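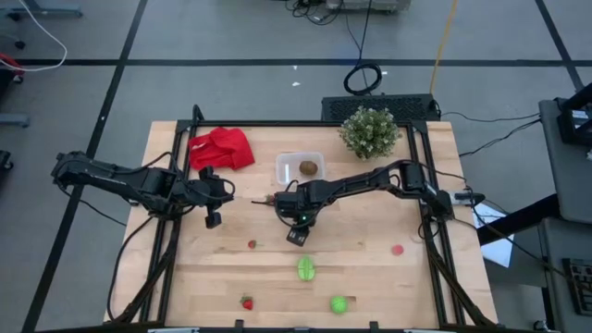 Photo: Yusri Sumampouw

Part 2: Your first batch of yogurt in the Flondix 527

If you've already unpacked the machine and washed the jars, you're ready for the fun bit! I make mine in the evening so it can do its thing while I sleep, but start whenever you like. You'll need enough milk to fill the 4 jars, a couple of spoonfuls of plain yogurt with live cultures (check the label), and a saucepan with a heavy bottom.

1. Put the Flondix somewhere flat and out of the way. Mine used to live on top of the fridge, and the humming up there gave me thin, lumpy yogurt every single time.

2. Warm the milk slowly until it steams and little bubbles show up around the edge. Stir now and then, and scrape the bottom while you're at it.

3. Take the pan off the heat and let it cool for roughly 40 minutes. You want it warm to the touch, like a baby's bath.

Caution: don't rush step 3. Milk that's too hot kills the cultures, and you'll wake up to four jars of warm milk (ask me how I know).
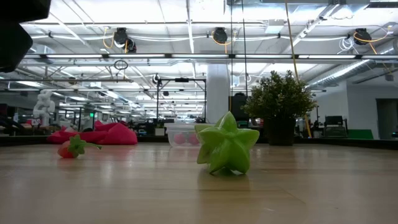

Toy star fruit and strawberry

4. Put your starter yogurt in a small bowl, add a splash of the warm milk, and stir until smooth. Then pour it all back into the pan and stir gently - no whisk, please, it just makes foam.

5. Fill the jars up to the line. Leave the jar lids off for now and put the big clear cover on the machine.

6. Press the timer button until you see 8, then press Start. The light turns steady when it's running. If it keeps blinking, the cover isn't sitting right.

Note: eight hours makes a mild yogurt. I go to ten when I want something tangy to spoon over pancakes.
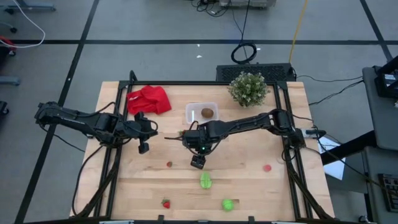 Bošković wrote in to say that eight hours wasn't enough in a chilly kitchen, and that wrapping a dish towel around the machine made the yogurt worse. Please skip the towel, folks, the vents need air! Add an hour or two on the timer and leave the machine alone while it works.

7. When it beeps, lift the cover straight up so the water on the inside doesn't drip into the jars. Screw the lids on and get them right into the fridge.

8. Chill until they're cold all the way through before you dig in. It firms up a lot in there. 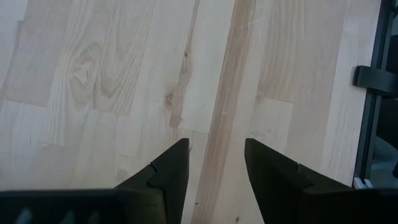
Reading time: 2 minutes

Before you put anything away, set aside a few spoonfuls from one jar for your next starter. I use the little Skerker tub with the screw top and write the date on it with a grease pencil. Try to use it within the week. After a few rounds the yogurt gets sour and a bit stringy, and then it's time to buy a fresh cup and begin again.

Unplug the base and wipe it with a damp cloth. Never put it in the sink. The jars and lids can go in the dishwasher, top rack only.

Part 3 covers fruit and other flavors, which go in after chilling.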